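Posted in November
By Clémence Masson

Last month I finally got sick of my little conveyor belt wandering off to one side, so I sat down on a Sunday with a cup of tea and learned how to track it properly. If you've bought a secondhand belt for your packing bench (mine's a Skutamer, bought off a bloke who was closing his candle business), you've probably had the same grief. The belt creeps over, rubs on the side rail, and before long you've got green fluff all over the floor and a frayed edge that'll never look right again.

Good news, it's a pretty easy fix! You'll need a spanner that fits your tensioning bolts, a tape measure, a paint marker and a clean rag. A bit of patience too, and I had to borrow mine.

Start with the power off and the plug out of the wall. Properly out, sitting where you can see it. Wipe down the belt and both rollers, including the underside, which is a pain to get at. I found a strip of packing tape wrapped round my tail roller, and I'm pretty sure that was half my problem right there. Any lump on a roller will push the belt sideways and you can fiddle with bolts all day and get nowhere.

Next, check the rollers are square to the rails. Measure from the centre of the drive roller to the centre of the tail roller on one side, then do the same on the other. Mine should have been 441 mm on the short infeed section and one side was 2 mm out. Doesn't sound like much, does it? Loosen the long side or tighten the short one until they match, then put a line of paint marker on each bolt head so you know where you started. I skipped the marker the first time and completely lost my place, so learn from me.

Now plug it back in and run the belt empty at its slowest speed. Stand back, keep your sleeves and hair well clear, and let it go round plenty of times before you decide anything. The belt will head towards the slacker side. Switch off, pull the plug, give the bolt on that side a quarter turn tighter, and run it again. Quarter turns only! My mate Pirmin Hofstetter went a full turn on his and the belt shot across to the other rail (he still blames the bolt).

Once it's sitting in the middle, try it with a bit of weight on. I sent through a few of my Ultberg jars at 40 per cent speed and then went up to 100. If it drifts under load but runs straight when it's empty, it probably needs a touch more tension on both sides, the same amount each. Don't go mad with it, though, a belt that's too tight is hard on the bearings.

Last thing is where the belt finishes. I like a storage bin tucked in just under the end so things have only a short drop, and I check that the rim isn't touching the belt on its way round.
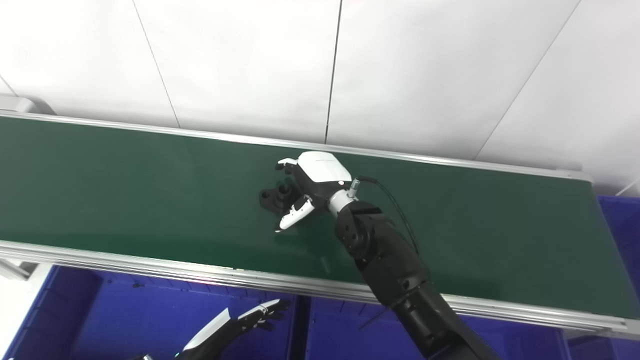
I have another look at the tracking every couple of weeks now, usually while I'm wiping the rails down. New belts stretch a bit early on, so check yours more often if you've just fitted one. And write your measurements on a bit of masking tape and stick it under the bench, where you'll find it next time.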